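首页 > 生活版 > 衣物收纳 > 叠衣与打包

拼色衣服堆成一团,怎么叠才快

楼主:圆桌没有角　发表于 2024年4月11日　浏览 1,767

最近手上有一批拼色衣服要叠好装箱,总共200件。款式差不多,都是几块颜色的布拼起来的,深色、亮色、蓝色都有。我叠纯色的还算利索,碰到这种就慢下来了,拎起来半天分不清哪边是前片哪边是后片。

我们用的是一张很大的白桌子,圆的。地方够,就是没有直边,叠出来的方块老是歪。先把我现在的做法写出来,大家看看哪里能省事。

一、先不急着拎,看颜色找位置

衣服从袋子里倒到桌上基本都是一坨。以前我习惯抓住最上面的就往上提,提起来十次有好几次提的是衣服中间,袖子全绞在一起,还得放下重来。

现在改成先看颜色。比如绿的那块鼓在中间,一边连着深色,一边连着蓝色,那么绿的就是夹在当中的那片。深色和蓝色往两头拉,绿的自己就下去了。拉的时候手放低一点,贴着桌面走,别往上提。
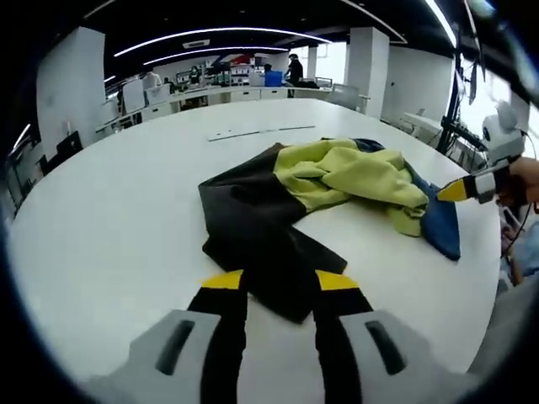

二、找领子

颜色拉开以后再找领子。领子一般比别的地方厚,摸得出来。找到领子就放到离自己远的那头,下摆朝自己。有人喜欢反过来,领子朝自己,这个看习惯,整批统一就行。

三、翻袖子

袖子有一只翻在里面的很常见。我是先铺平再掏袖子,掏完还要再铺一遍,感觉这一步浪费。

四、对折

左右往里各折一道,再上下对折。问题就出在这里:拼色的缝不在正中间,照着缝折就偏,不照着缝折又没东西可以参照。桌子又是圆的,没有边可以比。

五、装箱

箱子是 Jansen 的那种翻盖纸箱,叠得好一箱最多能装41件,叠得不好盖子就合不上。

想问三件事:

1. 第三步能不能挪到前面去
2. 圆桌上怎么把衣服摆正
3. 拼色的装箱时哪个颜色朝外比较好

谢谢各位。

2楼　晾衣绳儿

第三步肯定要挪前面。袖子在倒出来以后、铺平以前就掏。手从袖口伸进去,捏住里面那头拽出来就完事,用不着铺。

先铺后掏等于铺两遍,你自己也写了。

3楼　南边阳台

我不同意楼上。一坨衣服里面袖子在哪儿都不知道,你上来就掏,容易把另外一只也带进去。我以前在服装店仓库做过一段时间,带我的人教的就是先摊开,看清楚再掏。摊开的那一遍不用很平,摊个大概就好,所以也算不上铺两遍。

4楼　晾衣绳儿

回复3楼:摊个大概也是摊。200件每件多摊一次,累积起来不少时间。而且也没有那么难找,袖口有罗纹的一摸就知道。

5楼　南边阳台

回复4楼:没罗纹的呢?楼主没说有罗纹。

6楼　圆桌没有角(楼主)

有的有,有的没有,混在一起的。

2楼的办法我下午试了几件,有罗纹的确实快,没罗纹的摸半天。

7楼　小方块叠叠乐

圆桌的问题我有办法。找一条纸胶带,在桌上贴一条直线,长度比衣服宽一点就够。下摆对着胶带放,左右再贴两个短的做记号。白桌子用蓝色或者绿色胶带,看得清楚。

贴之前把桌面擦干净,不然胶带边会翘,翘了以后专门勾线头。

8楼　老式衣柜

胶带用久了有残胶,桌子如果是亮面的还好擦,哑面的就麻烦。我的做法是拿一块硬纸板,裁成你想要的方块大小,压在衣服背面正中间,两边往里折,折完把纸板抽走。每件的宽度都一样,桌子圆的方的都没关系。

家里就有的东西,快递纸箱拆一个就行。

9楼　小方块叠叠乐

纸板我也用过,薄的衣服可以,厚的不行。厚衣服折过来会把纸板带弯,抽的时候又把里面带皱了。

10楼　老式衣柜

那是纸板太软,用双层瓦楞的,别用单层的。

11楼　五十度水温

为什么不买叠衣板?Akov 就有塑料的,翻三下一件。我家里一直在用,小孩都会。

12楼　晾衣绳儿

叠衣板对 T 恤好用,有厚度的不好说。它的宽度是死的,袖子一长就要多折一道,折完那一边就比另一边高。

13楼　五十度水温

回复12楼:袖子折回来放平就好了,我没觉得高。

14楼　晾衣绳儿

一件看不出来,你叠一摞试试,叠到后面整摞往一边倒。

15楼　南边阳台

这个我同意12楼。往一边倒的解决办法是一件正一件反,厚的那边错开。

16楼　圆桌没有角(楼主)

一件正一件反我记下了。

叠衣板我们也有一块,不是 Akov 的,牌子磨掉了,大家嫌它占地方,后来就收起来了。明天翻出来试试。

硬纸板今天先试了,用的双层的,确实好抽。宽度这件事算是解决了。歪的问题还有一点,后面再说。

17楼　蓝布条

说一下第三问,颜色朝外。

我建议深色朝外。纸箱内壁会掉屑,有的还有印字,亮色的蹭到一下就看得出来,尤其是黄的和浅绿的。黑的蹭一下拍拍就没了。

18楼　半袋洗衣粉

黑的沾毛比什么都明显,你说的拍拍就没了,是没养猫吧。

我是亮色朝外,箱子里垫一层薄纸。找衣服的时候打开箱子一眼能看到是哪款。全是黑的朝外,一打开全是黑的,每件都要掀起来看。

19楼　蓝布条

回复18楼:垫纸当然好,楼主又没说有纸。找衣服可以在箱子外面写字。

20楼　半袋洗衣粉

写字的前提是一箱全是同一款。楼主说的是混在一起。

21楼　老式衣柜

两个说的都有道理,看箱子放哪。放在架子上不怎么动的,深色朝外。三天两头要打开的,亮色朝外好找。

22楼　五十度水温

有一点没人提,深色和亮色拼在一起的,装箱之前要看看有没有掉色。新的黑布、深蓝布,碰到潮气会染到旁边的黄上面去。拿白毛巾蘸点水,在缝边里侧按一下,毛巾上有颜色的就别压太紧,更别跟浅色的脸对脸叠。

洗的话分开洗,冷水。我用的是 Birance 的深色洗衣液,别的牌子也行,别放漂白的东西就好。

23楼　半袋洗衣粉

缝边里侧按一下这个好,之前都是按在外面,按完留个水印。

24楼　圆桌没有角(楼主)

回来更新一下,把大家说的合在一起重新排了顺序。现在叠一件是20秒,比之前快不少,之前没正经计过时,反正没有这么顺。

新的顺序:

第一步:倒出来以后先摸袖口。有罗纹、一摸就摸到的,当场掏。摸不到的不找了,留到摊开以后再说。这算是2楼和3楼各取一半。

第二步:按颜色往两头拉,摊个大概。手贴着桌面。

第三步:领子定位,剩下没掏的袖子这时候掏。

第四步:铺平。铺的时候从中间往两边抹,不要从一头往另一头赶,一赶布就往前堆。拼缝的地方两块布的松紧不一样,黄的这种面积小的,抹的时候要按住旁边的黑色,不然会跟着跑。竖着的那条深蓝我现在用来当参照,整件衣服转到这条蓝的竖直了,再往下做。上沿如果有一片翘着先不管,后面纸板压下去它自己会平。

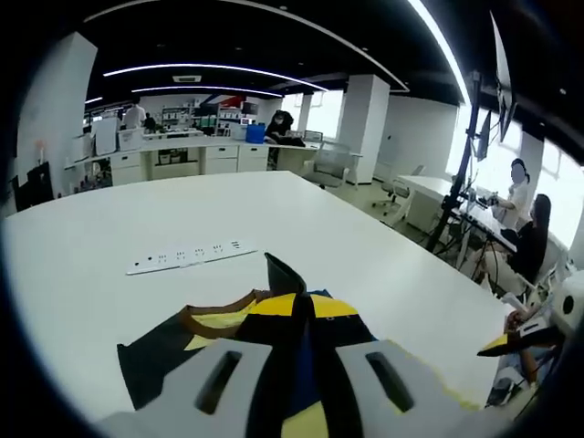 第五步:放纸板。纸板的一条长边跟竖着的蓝条平行就可以,不用管它在不在正中间。我一开始非要放正中,量来量去,后来发现平行比居中要紧。

第六步:两边折进来,袖子折回来平放,抽纸板,上下对折。

第七步:一件正一件反摞起来,装箱。

还有没解决的:有几件拼色的位置跟别的不一样,竖条不明显,或者是斜的,第四步就没有参照了。这种目前还是凭眼睛。

25楼　小方块叠叠乐

竖条斜的就用领子和下摆。领子中间一个点,下摆中间一个点,两点连起来。下摆中间不好找的话,捏住两边侧缝一对,就有了。

另外桌上那条插排建议挪走。白的放在白桌子上不起眼,衣服往前一甩很容易勾到。

26楼　圆桌没有角(楼主)

回复25楼:桌上有东西要用电,离墙上的插座远,暂时没地方放。我跟他们说说,看能不能固定到桌子底下去。

27楼　南边阳台

固定到桌子底下可以,注意别让线垂在脚边。坐着的人腿一伸就踢到了。桌脚上绑一下。

28楼　晾衣绳儿

第四步从中间往两边抹,我有不同看法。我一般是抓住两边侧缝抖一下,让它自己落平,落下来再稍微抹一抹。抖一下比抹几下快。

29楼　老式衣柜

抖要看地方。桌子大,人站在一边抖,落下来离自己远,还得够。

30楼　晾衣绳儿

往自己这边收一点再抖。

31楼　圆桌没有角(楼主)

抖我试过,厚的那几件可以,落下来比较整齐。料子软的那几件抖完领子会翻过去,还得翻回来。可能是我手法不对。

32楼　晾衣绳儿

领子翻过去是抖得太高。手抬到桌面以上一点就够了,主要靠往回带的那一下。

33楼　蓝布条

靠窗叠的话提醒一句,桌面反光的时候看不清黑布上的褶。我家也是白桌子,白天对着窗,黑衣服铺上去觉得平了,摸一下全是皱。后来换到背着光那边站,好一些。

34楼　五十度水温

回复33楼:我刚好相反,侧着光看褶最清楚。正对着光才看不见。

35楼　蓝布条

侧着光是最好,我那个位置侧不了,旁边是柜子。

36楼　卷饼派

前面这么多楼都在说叠,我说说卷。

出门旅行我都是卷的,卷完塞在箱子里不倒,也不用管正反。拼色衣服卷更省事,根本不用找对称,铺个大概,袖子往里一放,从下摆往上卷到领子。

37楼　老式衣柜

旅行箱卷没问题。楼主这是翻盖纸箱,要摞的。卷的摞不起来。

38楼　卷饼派

竖着插,一个挨一个。不用摞。

39楼　南边阳台

竖着插第一排还行,拿走几个以后剩下的全倒了。而且卷久了有一道一道的横印,拼缝那里尤其明显,布料松紧不一样,印子也不一样。

40楼　卷饼派

横印挂一晚上就没了。

41楼　半袋洗衣粉

这么多件,谁去挂一晚上。

42楼　圆桌没有角(楼主)

卷的我拿几件试了,纸箱高度不太合适,竖着插上面空一截,横着放又滚。如果换成浅一点的箱子应该可以。这次就不卷了。

叠衣板也翻出来试了。薄的那些用它最快,比纸板快。厚的像12楼说的,折过来有一边高。现在是分两堆,薄的用叠衣板,厚的用纸板。

43楼　五十度水温

那就是说叠衣板还是有用的。

44楼　晾衣绳儿

没人说没用,我说的是厚的不好用。

45楼　小方块叠叠乐

分两堆的时间算进去了吗?每件都要先判断厚薄。

46楼　圆桌没有角(楼主)

没算。目前是倒出来的时候顺手分,拿在手里就知道厚薄,没有专门停下来。拿不准的归到厚的那堆。

47楼　不爱熨衣服

借楼问一句,连帽的怎么处理?帽子放里面鼓一个包,放外面又耷拉着。

48楼　南边阳台

回复47楼:帽子先左右对折,往背上放平,再往下折一道。衣身上下对折的时候,把帽子包在里面。鼓包是因为帽子没先折小就往下压。

帽绳拉出来放平,打了结的解开,不然压久了有坑。

49楼　不爱熨衣服

试了,平多了,谢谢。

50楼　蓝布条

颜色朝外那件事楼主最后怎么定的?

51楼　圆桌没有角(楼主)

回复50楼:这批要经常打开,所以亮色朝外,箱底和箱壁垫了薄纸。掉色的按22楼的办法抽了几件按了一下,毛巾上没看到颜色。没有每件都试。

深色沾毛的问题有,桌子旁边放了一个粘毛滚筒,对折之前滚一遍。滚筒纸用得挺快,Uvow 那家店的替换装刚下单,到了再看尺寸合不合。

52楼　半袋洗衣粉

滚筒纸要看芯的直径,手柄不一样插不进去。我买错过一次。

53楼　圆桌没有角(楼主)

量过了,应该可以。

纸板用到现在有点软了,边角起毛,会带到衣服上。打算再裁一块,四边用透明胶包一圈。有没有人试过别的材料?

54楼　老式衣柜

文件夹的硬塑料封面可以,买大号的,剪掉中间的夹子。比纸板滑,抽起来省力。角要剪圆,不剪圆勾线。

55楼　晾衣绳儿

透明胶包边的话,胶带接头放在短边上。长边是抽的时候贴着布走的,接头在那里会翘。

56楼　小方块叠叠乐

旧的塑料砧板也行,薄的那种,洗干净晾干。比文件夹硬。就是尺寸没得选,你那个宽度不一定刚好。

57楼　圆桌没有角(楼主)

文件夹封面办公室就有,先试这个。砧板我回家看看。

联系版务 | 版权归发帖人所有,转载请注明出处 | 返回顶部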